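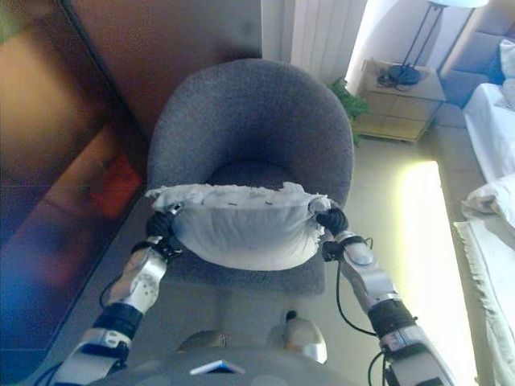
Grey tub chair, white cushion

Reupholster or replace? Tub chairs
Forum: Furniture and Soft Furnishings

mallee_kat
Posted in July
I've got two tub chairs to sort out and would like some opinions before I spend money. The grey one is staying as it is. The other is the same sort of shape but older, came from my aunt, and the fabric on the inside of the arms has worn through to the backing. It lives next to a north-facing window and gets the sun until mid afternoon.

I had a quote of $1335 from a local upholsterer, with mid-range fabric and new foam in the seat. Pick-up and delivery extra. A new tub chair from a chain store is a lot less than that. The frame is solid as far as I can tell, no creaking, and it doesn't rock.

Is the quote reasonable? And would you bother?

bluestone34
It's a normal price for a tub. People see a small chair and think it should be cheap, but the curved back is slow work. The fabric has to be eased around the inside and there's nowhere to hide a bad seam. A square armchair with loose cushions often comes in lower even though it takes more metres.

Ask what they mean by mid-range. Get the rub count and the fibre content in writing.

Remo Trummer
I did upholstery for a living until my hands gave out. Before you decide, turn it upside down and pull back a corner of the dust cover. If you see corner blocks glued and screwed, it's worth doing. If it's stapled chipboard, put the money towards something else. My opinion only.

Also check whether the seat is on webbing or springs. Webbing goes slack and gets blamed on the foam. Replacing the webbing by itself is a small job, and the chair will sit like new.

mallee_kat
Thanks both. Will tip it over tonight.

gumleaf_hatsue
I'm going to disagree with everyone. I had a tub chair redone and regretted it. Lovely job, no complaint about the workmanship, but I'd never found that chair comfortable and it was exactly as uncomfortable afterwards. The back was too upright and hit me under the shoulder blades. Sit in it for a whole movie first. If you're fidgeting before the end, don't spend the money.

bluestone34
That can be fixed to a point. Softer foam in the seat drops you lower and changes where the back meets you.

gumleaf_hatsue
It can, but then getting out of it is harder. My mum couldn't manage it at all after we tried that. We ended up putting the firm foam back in.

Remo Trummer
Both true. Tub chairs suit some people and not others. You can't move your elbows out, so if you knit or read a big newspaper it's the wrong chair whatever the foam.

mallee_kat
Okay, tipped it over. Corner blocks are there, screwed, and they look like hardwood to me. Webbing is rubber and has gone hard, with cracks along two of the strips. The dust cover was full of grit and one hair clip.

I can sit in it for a movie. I don't knit. So I'm leaning towards keeping it, and now stuck on fabric. The upholsterer gave me a book from Katayama and another one from Balberg. The Katayama wool blend feels better to me but the label says dry clean only, and the Balberg is polyester, a bit shiny, and can be spot cleaned with water. I'd like wool if it will cope with the window.

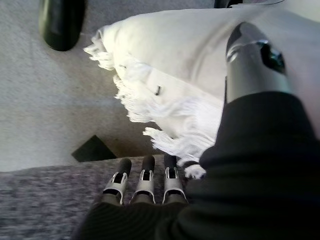
The other thing I can't decide on is colour. My husband wants another grey so the two chairs match. I think two nearly matching greys look like a mistake, and I'd sooner go right away from it - a rust or a dark green. The floor is beige so most things work with it.

YaeS
Go the green. Two greys from different mills never match in daylight, and one will go warmer than the other over time. I've got a sofa and an ottoman that were sold as the same colour and they aren't.

On wool by a window, it's tougher than you'd think for wear but dark colours will still fade. I'd hang a sheer before I'd worry about the fibre.

bluestone34
Agree on the sheer, disagree on the wool. For a chair in direct sun I'd take solution-dyed polyester or acrylic every time. The colour goes right through the fibre. Wool is nicer to sit on, no argument, but you asked about the window.

YaeS
Mine is 100 percent wool, sat by a west window for years, and is still fine. It gets a vacuum and that's it. Depends on the dye as much as anything.

bluestone34
West in Hobart or west in Townsville?

YaeS
Hobart. Fair point.

mallee_kat
We're in Bendigo, so somewhere in the middle. Has anyone used a spray-on fabric protector? The upholsterer offers Dristix as an add-on.

Remo Trummer
Don't bother on wool. On cotton or linen maybe, and expect to redo it. Ask for the leftover fabric instead and have arm caps made from it. The arms wear first on every tub I ever stripped. Caps are cheap while the cloth is already on the cutting table.

mallee_kat
Arm caps hadn't crossed my mind. Will ask for a price with new webbing, caps and the green. If it's much over the first quote I'll do the webbing now and leave the fabric until next winter.

gumleaf_hatsue
Still think you should watch a second movie in it.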